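セール衣料の手入れと保管 購入後30分でやっておく作業

カテゴリ:家事のコツ/衣類
最終更新 2024-03-29

値下げ品の衣料は、店頭での陳列期間が長い。試着の回数も多く、ハンガーに掛かったままの時間も長い。そのため定価で買った新品とは傷み方の傾向が違い、購入直後の処理も少し変わる。以下は筆者が家庭で行っている手順で、業者向けの内容は含まない。

1. 値札とタグの外し方

プラスチックのループ(タグピン)は引きちぎらない。編み地では糸が一本引けただけで段ができる。ピンの根元を指で浮かせ、糸切りばさみの先を生地と平行に入れて切る。T字の頭が裏側に残るので、必ず裏返して回収する。残ったまま洗うと、同じ洗濯物の薄手の生地に引っ掛かる。

返品の可能性があるものは、この段階で作業を止める。レシートはタグと一緒に封筒に入れ、封筒の表に返品期限を書く。感熱紙のレシートは可塑剤の入ったビニールケースに入れると印字が薄くなるため、紙封筒を使う。

値引きシールの糊が布に移っている場合は、ドライヤーの温風を十秒ほど当ててから、不要な綿布に転写させるように押さえる。こすると繊維の奥に入る。アセテートとトリアセテートには除光液を使わないこと。アセトンで溶ける。

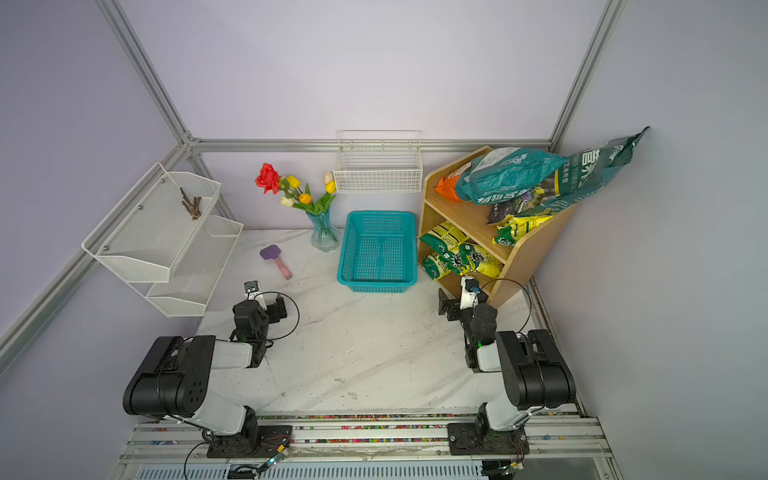 Noel Sarmientoによれば、糊跡は温めるより冷やすほうが早いという。保冷剤を布の裏から五分当て、固くなったところを爪でめくる方法で、デニムや帆布のような厚地ではこちらのほうが跡が残らないとのことだった。筆者も帆布のトートで試し、同じ結果を得た。薄手のニットでは糊と一緒に毛羽が抜けたので、厚地に限るのがよい。

2. 検品

検品は昼光色の照明の下で行う。電球色では黒と濃紺の差、および日焼けによる退色が判別しにくい。見る順序は次のとおり固定している。

肩線と袖山。ハンガー跡、退色。
脇の縫い目。試着時の引っ張りによる糸切れ。
襟の内側。化粧品の付着。
ボタンとスナップ。糸のゆるみ、変形。
裾。床との接触による汚れ。

肩のハンガー跡は、スチームアイロンを二センチほど浮かせて蒸気を当て、手で形を整えたあと、平干しで完全に冷ます。熱いうちに掛け直すと跡が戻る。

襟の内側のファンデーションは油性の汚れである。水を先につけず、乾いた状態で台所用中性洗剤を少量のせ、指の腹で軽くたたく。五分置いてからぬるま湯で流す。口紅も同様だが、色素が残った場合は酸素系漂白剤の液体タイプを使う。粉末は弱アルカリ性なので、毛と絹には使えない。

3. ボタンの補強

既製品のボタンは、一本の糸で連続して縫われているものが多く、糸端を引くと全部ほどけることがある。付け直す手間を省くには、裏側の糸端にほつれ止め液を一滴置き、乾かす。液がない場合は透明のマニキュアで代用できるが、生地に付くと硬いしみになる。つまようじの先で糸だけに付ける。アセテート混の生地では、この代用は避ける。

コートの前ボタンは最初から付け直すほうがよい。根巻きの高さは前端の布の厚みに合わせる。厚みより低いと、留めたときに前端が波打つ。

4. 最初の洗濯

濃色の綿は、最初の二回を単独で洗う。裏返し、水温は30度以下、脱水は一分。塩や酢で色止めができるという説は広く出回っているが、現在の反応染料で染めた綿にはほとんど効果がない。余った染料は水で流すしかない。

色落ちの確認は、白い綿布に洗剤液を含ませ、縫い代に五秒押し当てる。布に色が付いたら単独洗いとする。
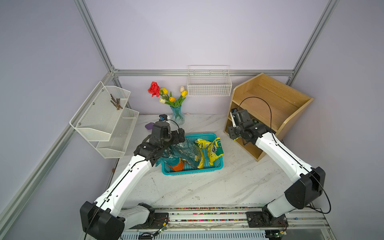
単独洗いは水がもったいないので、うちでは濃色の新品を何枚かためておき、まとめて回しています。黒と濃紺と焦げ茶なら、混ぜて困ったことはありません。ただ赤だけは別にしています。(Sutrisno Saragih)

上の方法で問題はない。同系の濃色どうしであれば移染しても目立たない。ただし白い切り替えや刺しゅうのあるものは除く。ためておく期間は、検品で汚れを見つけたものについては一週間以内とする。皮脂は時間とともに酸化し、黄変すると通常の洗剤では落ちにくくなる。

5. 季節外の品を買った場合

春に冬物を買うと、着るまでに半年近く保管することになる。値引率が高いのはこの時期だが、保管中に虫食いが出れば値引き分は消える。

保管前に一度洗うか、クリーニングに出す。未着用であっても、試着で付いた皮脂は虫の餌になる。クリーニングから戻ったらポリ袋を外し、半日陰干しする。袋の内側に湿気がこもると、保管中にかびの原因になる。

防虫剤は一種類に統一する。パラジクロルベンゼンとナフタリン、しょうのうは併用すると溶けて液状になり、しみを作る。ピレスロイド系は無臭で、他と併用できる。成分は有効期限とともに容器に油性ペンで書いておく。防虫成分の気体は空気より重いため、引き出しでは衣類の上に置く。吊り下げ式はパイプに掛ければよい。
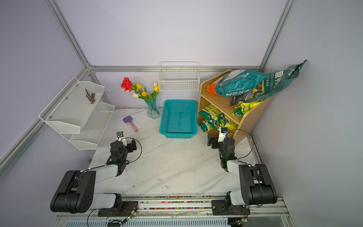
収納ケースに詰める量は容積の八割までとする。それ以上では気体が回らず、折りじわも深くなる。ニットは重いものを下、軽いものを上にする。ダウンは圧縮袋に入れない。羽軸が折れ、かさが戻らなくなる。

9月に一度開けて点検する。確認するのは、防虫剤の残量、かびの臭い、折り目の変色の三点。折り目は同じ位置のままにせず、このときにずらして畳み直す。

6. 記録

購入記録をつけておくと、次のセールで重複買いを避けられる。筆者の表の列は、品名、色、購入額、定価、最初に着た日、着用回数、廃棄日である。着用一回あたりの費用は購入額を着用回数で割って出す。修理代とクリーニング代も購入額に加える。これを入れないと、白いコートのような手のかかる品が実際より安く見える。

入力は月末にまとめて行うと漏れる。着用回数は、ハンガーに掛けた紙片に正の字を書き、衣替えのときに表へ写すほうが続く。紙片は生成りの厚紙がよい。色紙は湿気で色が移ることがある。

関連項目
毛玉取りの刃の掃除
合成皮革の靴の加水分解を遅らせる置き方
ファスナーの滑りが悪いときの処置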